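5.3 Rules for grasp trials in the simulated worktop set

This section applies to anyone adding trials to the Tallau set, whether they are run at Harnham or from outside through the Imitz client. Read 5.1 and 5.2 first. Trials that do not follow these rules are sent back and do not count towards a batch.

Before you start

1. Load the current scene pack. Packs dated before April use the old contact settings and must not be mixed with newer ones.

2. Check that the random seed is shown in the status line. If the field is blank, close the session and open it again.

3. Set the step limit to 2490. Do not raise it during a trial, even if the gripper is close to the object.

4. Turn off grasp assist. It is on by default after every update.

Note: The scene pack places objects by seed, and some will lie across a worktop edge or at an awkward angle. These are valid starts. Do not reset to get an easier one.

Approach and grasp

5. Open the gripper fully before it comes within 100 mm of the object.

6. Bring the fingers in on either side of the part you mean to hold. With bottles, use the neck where it is clear of the worktop.
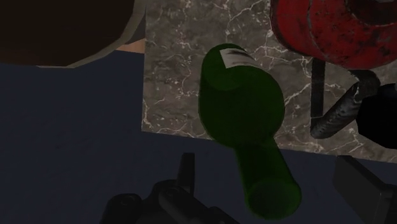
Tomoana asked whether a neck grasp should be allowed at all when the body of the bottle is still over the marble, as the base can swing and catch on the way up. Their view was that the trial ought to be stopped and logged as a bad start. The rule stays as written for now, but step 8 was added as a result.

7. Close at the slow setting until both fingers report contact. If only one reports contact, open, move across and try again. Two tries are allowed in one trial.

8. Lift straight up until the object is clear of all surfaces before turning it or moving it sideways.

Caution: Do not push an object along the worktop to bring it into reach unless the task sheet says so. A push that ends in a good grasp is still logged as a push.

Caution: If a finger passes through an object or a surface, stop at once and use fault code 87. Do not carry on to see whether the model recovers.

Ending and logging a trial

9. Hold the object still until the timer turns green, then press End. Do not open the gripper first.

10. Mark the trial as held, dropped or stopped. Use "dropped" for any loss of contact after the lift - a short slip counts.

11. Keep failed trials. The last audit covered 491 trials, and the most common fault was a gap in the numbering where a failed one had been deleted.

12. Write the comment in plain words. "Slipped at the rim" is enough.

Note: Results from this set must not be quoted as proof that a grasp is safe on a real arm. For that, see section 7.

Section last changed Fri 3 August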